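Flirdale Yarn Swap – Frequently Asked Questions

What is the Flirdale Yarn Swap?

It's a weekend where knitters and crocheters bring the yarn they've fallen out of love with and go home with somebody else's! You hand in your skeins at the desk, we give you points for them, and you spend the points on anything on the tables. We started in a single room with a few crates, and last May more than 3000 skeins changed hands. We love it more every year and we hope you will too.

Where and when?

The Old Wool Hall in Telton, every May. Doors open at 9:30 in the morning for people bringing yarn and at 11:00 for everybody else. The side entrance on the mill lane has a ramp, and the restrooms are on the same floor as the swap. Dates go up on this page as soon as the hall confirms them.

Do I need a ticket?

Yes, but it's a small one. Entry is $6, free for anyone under 16, and the money goes toward the hall and the tea. You can buy at the door. We can fit 1000 people over the two days and we haven't had to turn anyone away yet.

How do the points work?

A full skein with its label is worth three points. A full skein without a label is worth two, and a bag of partial balls gets one point per 50 grams, weighed at the desk. Fiber doesn't change the score. We tried giving more for silk and cashmere one year and the line went out the door while people discussed blends, so now a skein is a skein and everything moves much faster.

Points can be spent on either day. Leftover points don't carry over to next year, but you can pass them to a friend, or drop them in the jar for new knitters.

What yarn do you take?

Nearly anything you'd be happy to receive yourself:

Wool, cotton, linen, acrylic, mohair, blends of all kinds
Hand-dyed and handspun (please write down what you know about it)
Cones, if they're wound tight
Partial balls over 20 grams

What don't you take?

Yarn that smells of smoke or mothballs, yarn with any sign of moths, and tangles. If you're unsure about moths, put the yarn in a sealed bag in the freezer for a week before you come, take it out for a couple of days, then freeze it again. Look it over in daylight afterwards. If you find broken strands all through the ball, leave it at home.

Can I bring yarn I've unraveled from a sweater?

Please do! Reclaimed yarn has its own table and it's my favorite corner of the whole hall. Wind it into hanks, tie each hank in four places, soak it in lukewarm water with a little wool wash and hang it up until it's fully dry. Most of the kinks drop out. Tell us the fiber if the sweater had a tag.

Before you unravel a store-bought sweater, check the side seams from the inside. A seam that looks like a little braid can be undone and the panels will unravel in long lengths. If the edges have been cut and overlocked, every row is a separate piece of yarn and you'll end up with a heap of short bits.

Fuzzy yarns are slower going. Brushed fibers grab each other, so work a few inches at a time and use small scissors where they've really locked together. Some people swear by an hour in the freezer first.
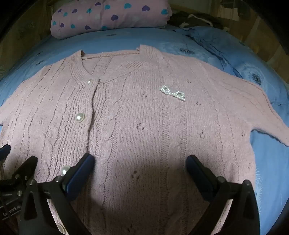 Csizmadia wrote to us that cables are worth the patience: the yarn comes out so crimped it looks hopeless, but two soaks and a night on the line sorted it, and there was enough for a plain pullover with yarn to spare. Cables do eat a lot of yarn, so you usually get more back than you'd guess from the size of the garment.

Eyelets are no trouble at all. They're made from yarn-overs and decreases, so they come undone along with the rest of the row. Button bands are the part to look at closely. If the band was picked up and knitted on afterwards, take it off first and the fronts will follow. If it was sewn on, find the sewing thread and snip that.

Can I swap finished knits too?

There's a rail for them near the tea counter. Sweaters and cardigans are worth four points, hats and socks two. They should be clean, with the buttons on. Fold sweaters for the trip and leave the hangers at home, please – the shoulders stretch and the hangers pile up under our tables.

What about needles, hooks and books?

One point each, or two for a full set. Pattern books and magazines are free to take and free to leave. We can't accept photocopied patterns or printouts of paid downloads, so give designers a break and bring the originals.

I'm a total beginner. Will I feel out of place?

Not for a second! There's a learn-to-knit table both days with 19 chairs, needles and yarn on loan, and very patient people. You can sit down for ten minutes or for the whole afternoon. Left-handed knitters are welcome too, and we have mirrored instruction sheets. If you come with no yarn to trade, ask at the desk for starter points from the jar. They'll get you enough for a hat.

Are there vendors?

A few. Planard brings undyed wool and spinning fiber, and there are usually dyers and a button stall along the back wall. Vendors take cash and cards but not swap points. We keep it small on purpose so the tables stay the main event.

How do I get there?

The 43 bus stops across from the hall. If you're driving, use the lot behind the library and walk through the park, as the mill lane gets jammed early. There's a rack for bikes by the side door.

Can I drop off yarn early?

Yes, the evening before, between 5:00 and 7:00. Put your name and a phone number in each bag and your points card will be waiting for you at the desk. Early drop-offs make our morning so much easier.

What happens to the yarn that's left over?

Full skeins go to the school knitting clubs in Telton. Partial balls get sorted by thickness for the blanket group, and the odds and ends become stuffing or pom-poms. Very little gets thrown out.

Can I help?

We'd love that! Sorting by yarn weight is the big job, and you'll see everything before it hits the tables. Helpers get in free and there's soup at noon. Leave your name at the desk any time during the weekend, or use the contact form on this site.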